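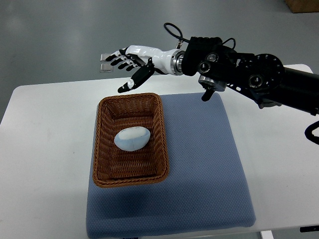
Main robotisée au-dessus d'un panier tressé, dans l'atelier d'Onditz.

Chez Onditz, les gestes s'apprennent à distance. L'opératrice que nous avons rencontrée à Lornville enfile un gant de commande et la main du robot suit ses doigts. « Le premier jour, je serrais trop fort. On ne sent pas l'objet, on le regarde », raconte-t-elle.

Une séance dure 30 minutes, suivie d'une pause obligatoire. Pour une seule tâche – saisir un objet en forme d'œuf, par exemple – l'équipe enregistre 185 démonstrations, en déplaçant un peu l'objet entre deux essais. « Si je le prends toujours pareil, le robot n'apprend qu'une position. »

Les essais ratés sont conservés dans un dossier à part. Le pouce lui donne le plus de mal : « Le mien ne part pas du même endroit. Il faut l'ouvrir très tôt, avant de descendre. »

Le guidage à la main, où l'on pousse directement le bras, sert encore sur l'autre site, à Cokley. Elle l'a pratiqué quatre mois. « C'est plus facile pour l'épaule du robot, moins pour la mienne. Et pour les doigts, ça ne marche pas. » Elle doit former deux collègues au gant en septembre.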